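4.2 What the parents told us about sweets between meals 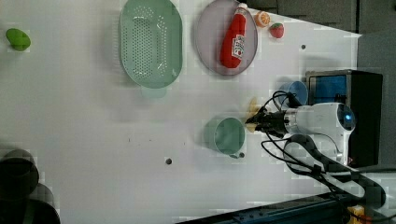 Figure 3. Kitchen items and imitation-looking food on a white tabletop.

Ayane Nishimura thought we had asked the wrong question from the start. She wrote to us after the first round of diaries came back, and her point was that a parent who is asked how many sweets a child eats will think of the sweets they bought themselves, and will quite forget the ones that came from a grandparent, a neighbour's party or the bowl at the hairdresser's. We went back through the diaries with her letter beside us and had to agree. Of the 176 families who kept a diary through February, a good many had left the column headed "from others" completely blank in the first week, and then filled it in with some surprise once we had added a line of prompts at the foot of the page.

We would like to dwell on this a little, for it changed how we read everything that followed. The families in our study were, on the whole, thoughtful about food. They cooked most evenings, they knew what was in the cupboard, and several of them wrote us long and very kind notes in the margins about what they had grown up eating and what they wished to do differently. They did not want to ban sweets. Most of them liked sweets themselves and said so cheerfully! What troubled them was the feeling that the matter had been taken out of their hands, so that by the time they came to offer a small treat of their own choosing, the child had already had two or three from somebody else.

The diaries let us look at this in more detail. We sorted each entry by who had given the sweet, at what time of day, and whether it came on its own or with a meal. Sweets given at home tended to come after the evening meal and were nearly always a single portion. Those given by others came mostly in the late afternoon - the hour between school and tea, when children are hungry and grown-ups are tired - and were more often a handful or a whole bag. Parents in the Mahmoud Street group, who mostly walk home past a parade of shops, reported more of these afternoon sweets than parents in the Drillis group, who come home by bus. We would not make too much of the difference, as the two groups were small and the weather that month was dreadful.

We also asked parents what they would swap in if they could. Fruit came up again and again, as one might expect, but so did quite ordinary things like toast, cheese, a plain biscuit, or leftovers from the night before. One mother of 3 wrote that her children would eat nearly any raw vegetable if she handed it round while she was cooking, and would refuse the very same vegetable once it had been put on a plate. Similar remarks turned up in 9 other diaries, in almost the same words, and we have come to think that the timing of a snack deserves at least as much attention as what is in it. Yuzuki Honda's earlier interviews with childminders point the same way, although her families had younger children and a longer gap between meals.

There are limits to all this, and we had better be plain about them. A diary is only as good as the evening on which it is filled in, and some of ours were clearly written up in one sitting at the end of the week. We did not weigh anything, nor did we ask for labels or wrappers, and "a small sweet" will have meant something different in every house. The next section takes up the replies to the follow-up letter, which asked parents how they had got on with speaking to relatives about treats.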